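Sobczak Automation Users Board > Cells and Setup > Small grippers and food
Thread: Fingertip pads on a two-arm table cell, how often do you folks clean and re-zero?

mapleridge_tom
Hi all, long-time reader and not much of a poster, so bear with me. We have a two-arm table cell that does basket packing with bread, small rolls and the occasional braided loaf, and I've inherited the care and feeding of it. Parallel gripper, ridged metal fingertip pads, cloth on the table because the bare top was too slick and everything skated. It ran beautifully through the summer. Then in November it started reporting a good grip and dropping the roll halfway to the basket, maybe a couple of times a shift at first and then a lot more than that.

I've wiped the pads, I've checked the finger screws, and I've turned the force up a notch, which I didn't love doing to somebody's nice rolls. Before I go turning any more knobs, what does everyone's routine look like?

glutenandgrease
Welcome, Tom! Wiping won't do it, I'm afraid. Egg wash and butter get down into the bottom of those ridges and set up like varnish, and the pads look perfectly clean from where you're standing. Take them off and soak them in warm water with whatever food-safe degreaser your plant allows, then go at the grooves with a soft nylon brush (an old toothbrush is fine, a new one is better). Dry them all the way before they go back on. I do ours every 3,000 picks and I keep a second set in a drawer so the cell isn't sitting there waiting on me.

And put your force back where it was, please. You're squeezing harder to make up for a dirty pad, and all you'll get is dented rolls.
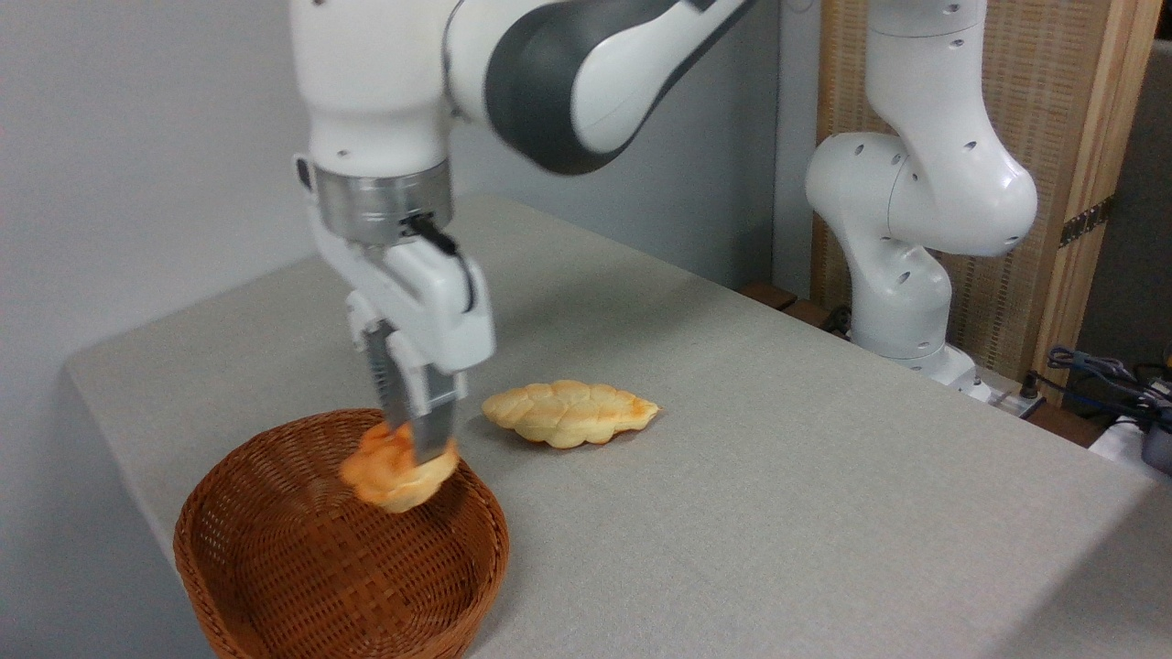 The other thing I'd look at is your zero. Once the pads are back on, close the fingers on nothing at all, slowly, and see what the controller thinks the opening is. Ours read 2 mm with the pads touching, and I had been chasing "bad grips" for the better part of a month before I thought to check. Re-zero after every pad change, even if you're sure they went back exactly the way they came off.

p_ackermann
Pascal Ackermann here, I look after the packing cells at Lenberg. I agree with nearly all of that, but I'd push back a little on counting picks. A plain dinner roll leaves hardly anything behind and a glazed one leaves plenty, so the same count can mean a spotless pad or a filthy one. We clean at every changeover from glazed to plain and at the end of the day, and I stopped keeping a tally years ago.

Tom, have you looked at the short cable where it comes off the wrist flange and curls down into the gripper? On our oldest cell that bend got a bit tighter each time someone reseated the gripper, and it gave us position readings that wandered only when the wrist turned. It looked exactly like slipping. Turn the wrist slowly through its range with the fingers closed and watch the number.

glutenandgrease
Fair point about the glaze, Pascal, though I've got three shifts and a rotating crew, and "when it seems dirty" means never around here. A number on the screen is something I can point at. I'll give you that it's a blunt tool.

drelport_dan
I'm going to be the disagreeable one and say get rid of the metal pads. We went to molded soft ones on our Drelport cell and I haven't had a dropped roll worth mentioning. Crust comes out nicer too, especially if it has any shine on it.

p_ackermann
Soft pads are lovely for a while, Dan, I won't argue. We tried them and they tore on seeded crusts, and after that I was hunting for bits of pad, which is no fun at all in a food room. Ridged metal is dull and it washes. How long are yours lasting?

drelport_dan
Not as long as I'd like, but we don't run anything seeded, so maybe I've had it easy.

mapleridge_tom
You are all wonderful, thank you. I pulled the pads last night and the grooves were packed, just as described, it took two soaks to get them clear. Force is back to the old value. The zero was off as well, though by less than yours, and I've fixed that.

Then I did Pascal's wrist test and the number does jump, right near one end of the turn. So I've ordered a new cable from Ikudum, and in the meantime I've moved the approach so the wrist stays away from that end. First run this morning was 117 rolls with no drops. One question on the new cable - do you tie it down at the flange or leave it free?

p_ackermann
Leave it free at the flange and give it a wide, easy bend. Ours is only held at the gripper end. Write down the wrist angle where the old one jumps before you swap it, so you can go straight back to that spot with the new one and compare.

glutenandgrease
Tied at both ends on mine, with a little slack, and no trouble so far. Your flange may have less room than ours, though. Would you post back once the cable's been in for a few weeks? I'd like to hear how it holds up.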